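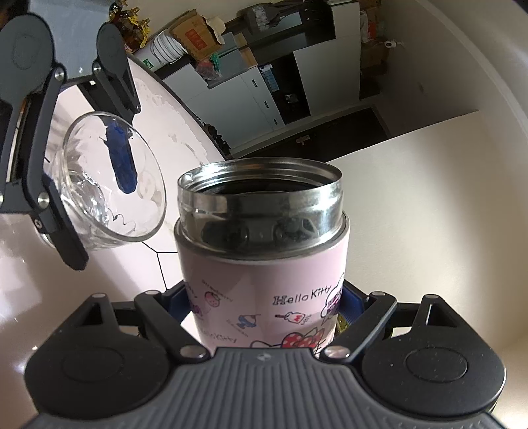

Packed Lunches and Food Waste at Kosamthorpe College
Annelies Geerts and Toon Dekker
Submitted 1/15/26

1. Background

Students at Kosamthorpe can eat in the canteen, which is run by Van Loon, or bring food from home. The college weighs the canteen waste every week but has no record of what happens to food brought in. We wanted to find out how much of it is thrown away, and what kind.

2. Method

We put a separate bin in each of the two eating areas, the Weltden room and the covered yard, with a sign asking people to use it only for food from home. The bins were out for nine school days. At the end of lunch we sorted the contents on a plastic sheet and wrote down each item. Anything under the size of a bread crust was left out. Drinks were not counted.

We also gave out a short form asking what people had brought, what it was carried in and whether they had finished it. We got 366 forms back. A few had no answer to the last part and we kept them in for the other parts.

3. Results

We sorted 849 items. Bread and sandwiches were the largest group, followed by fruit. Most of the fruit was apples with one or two bites taken. Cooked food such as rice, pasta and soup was the smallest group by a long way.

The forms gave a similar picture. People who brought cooked food in a food jar or a tub with a lid mostly said they finished it or took the rest home. People who brought sandwiches in film or a paper bag were more likely to bin what was left. Several wrote that the bread had gone soft or been squashed under books. The usual comment about fruit was that somebody else had packed it.

The covered yard bin was fuller than the Weltden room bin on every day except the last, when it rained and the yard was closed.

4. Problems

Some canteen food got into our bins. We took out what we could recognise, but a plain roll from Van Loon looks the same as one from a shop. Lunch is 45 minutes and on two days sorting ran into the next lesson, so it was done in a hurry. We did not weigh anything, so our results cannot be set against the canteen figures.

The forms rely on people telling the truth about what they threw away.

5. What we would change

We would borrow the kitchen scales and repeat the count in April, when more people eat outside. Tirnach School has a shelf where unopened snacks and whole fruit can be left for others to take. We have asked whether one could go by the door of the Weltden room and are waiting for an answer.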